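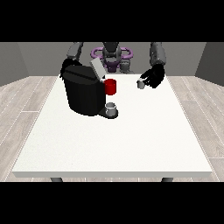 jmagsi
Question on ablution before the dawn prayer. Our Batine schedule puts wash at 4:41 and I am up well before it. Does drinking coffee in between break wudu? I mean plain black coffee from a machine like the one on the white table, no food.

Tillman_R
No. Drinking does not break it in any school I know. Rinse your mouth and pray.

bitness41
Disagree on "any school." Some early reports treat things touched by fire differently. Minority view.

Tillman_R
Those reports concern cooked food, and most jurists hold them abrogated.

jmagsi
Rinsing it is. Thanks, Junaid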